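Speaker notes: Tuhiwai, the sleeve-and-hand kit from Trundotent
Plombridge open afternoon, June 7, 2025

Slide 1. Welcome everybody, let them find a chair, and say how lovely it is to see so many faces in a room this warm. Mention the tea at the back (and that I shall be wanting a cup myself once I've finished). Then say that I'm going to talk about one kit only, the Tuhiwai, which we've had on loan and have grown rather fond of, grumbles and all.

Slide 2. Leave both up while I talk. 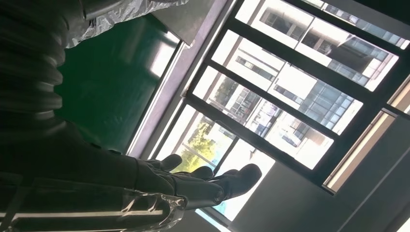
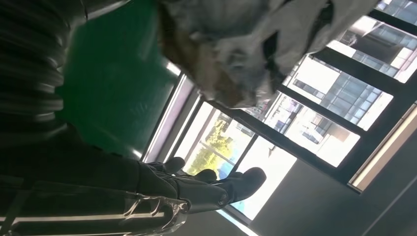
Both views from the wrist camera: black fingers, clear wrap on the arm, big window behind.

Start with the camera, as it's the part people always ask me about. It comes fitted, it sees the fingers the whole time, and I do like that very much. Point out the window. On both slides the glass has gone nearly white in one place, and the arm itself is mostly in shadow, so anybody thinking of buying should have a good look at their own room first and perhaps budget for a blind!

Then the fingers. Matte black, rounded at the tips, the lowest one the longest. Ask the front row what they'd want to pick up with them and let that run a bit, it's usually the best part of the talk.

Move on to the wrap. Clear plastic, creased and shiny, and it catches the light dreadfully, you can see the white streaks near the bottom. I'd like Trundotent to offer something duller as standard, and I've told them so twice.

Slide 3. Price and what's in the box. The kit is 2201 pounds, with 30 days to send it back, and spare finger pads are sold in packs of 9. The service plan from Dresus is 392 pounds a year. Go slowly here, people write these down.

Slide 4. What I'd change. The handbook (far too thin), the carry case, the waiting time on the phone. Be fair about it, they were very kind when we rang.

Slide 5. Questions. If it goes quiet, ask who has a window behind their bench. Handouts are in the blue folder by the door.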